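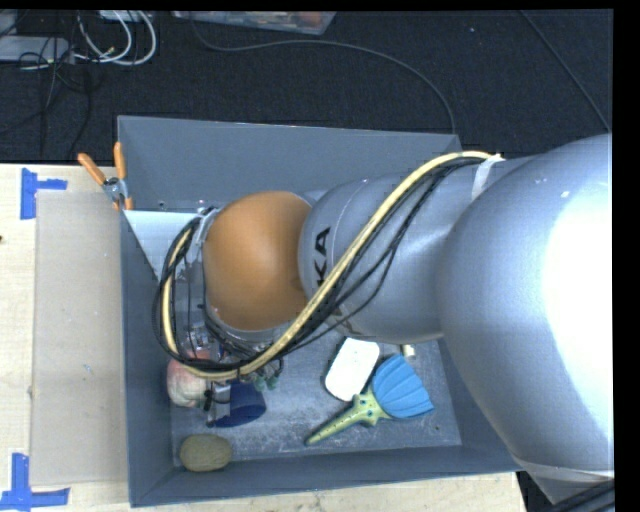
Figure 2.1. Gray bin with sloped sides, orange-handled clamp at the rim.

Chapter 2. Sorting Mixed Items
Reading time: 5 minutes

A mixed bin holds things that do not belong together. Before sorting, decide what the groups will be — by use, by shape or by material.
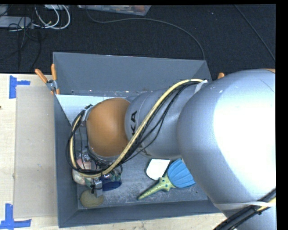 Shape is the easiest place to start. Rounded items make one group and long items another. The blue brush with the yellow-green handle goes with the long items, even though its head is wide. Section 2.2 covers sorting by use.

© Pradgate Learning. Contact us | Back to top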